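A stopped arm is still a moving part

Posted 2025-10-13

The fault that cost us most of March was a small one. A desktop arm in our workshop in Trorkcombe was told to stop, and it stopped. Then, when power came back to the servos, it drove straight to the last position it had been given before the stop. The move took less than a second. The gripper hit the table hard enough to strip the gears in one servo and crack a printed link. No one had a hand under it, and for that reason alone this is an essay about software and not about an injury.

I think the way small robots handle a stop is wrong, and I think those of us who build and use them have put up with it for too long.

On a large industrial arm, recovery after a stop is a procedure. Someone has to reset the stop, check the area and give a separate start command. On the small printed arms that now stand in schools and shared workshops, recovery is often whatever the code does when the power returns. In our case the controller kept its target in memory. While the power was off, the arm sagged. When the power came back, the controller saw a large error between where the arm was and where it should be, and corrected it at full speed. Every part worked as written.

We went back through the logs afterward. Over 211 restarts, the arm had made the same jump 18 times. Most were too small for anyone to care about. People had seen the arm twitch on startup and got used to it. I had seen it myself and written nothing down, and I count that as part of the failure.

The job we had it on is as plain as they come. A small cube goes on a strip of paper, and the arm has to reach down and get it. The paper is there so that scuffs show up and we can see where the fingers have touched. The work is all done close to the surface, so any jump downward ends in the table.
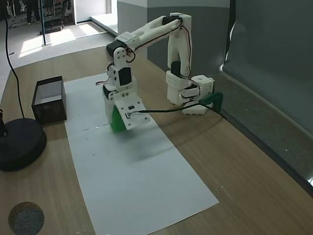
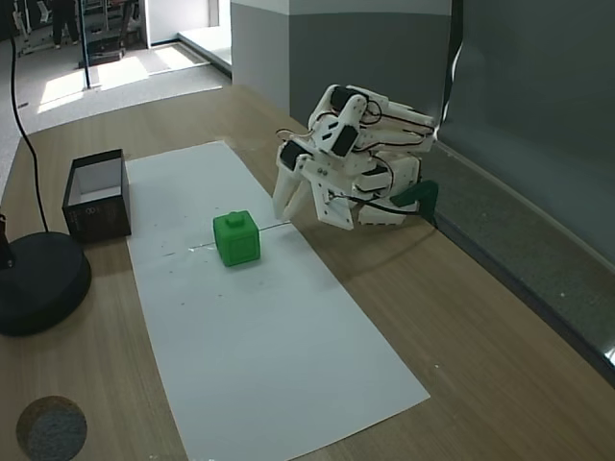

Zirano, a reader in Plamulville, wrote to me after an earlier version of this went around and said I was making too much of it, that an arm this size has about the force of a slammed drawer, and that if every hobby controller demanded a reset routine, people would simply turn the routine off.

The second half of that worries me more than the first. A slammed drawer can hurt a finger, and it can do worse to an eye if someone is leaning in to look at a gripper from table height, as people do all day long. As for people turning the routine off, they will if it is slow. So it should be quick. On power-up, read where each joint is, make that the new target, and hold. Then wait for a person to press something before the first real move, and make that move at low speed. Our version adds 3 seconds to a restart. It took an afternoon to write and longer to test, mostly because we had to cut the power over and over with the arm in awkward poses.

There is also the matter of the sag. Cutting power to a servo makes it go limp, and an arm held up only by its motors will come down under its own weight. A stop that drops the arm on whatever is underneath is a poor stop. We first tried a rest bracket made by Öberg, and it helped only when the arm was already near it. What we do now is slow the arm and hold it in place for 2000 milliseconds before the power is cut, with a hard cut on a separate button for real emergencies. I am not fully happy with this. It means two buttons, and under stress people hit the wrong one.

I would like to see the sellers of these kits ship the safe restart as the default and print the behavior on the first page of the manual – what the arm does when stopped, what it does when power returns, and how fast. Schools should ask for that page before they buy. If the seller can't supply it, test it yourself with the table clear and everyone standing back, and write down the result where the next person will find it. Ours is taped beside the power switch.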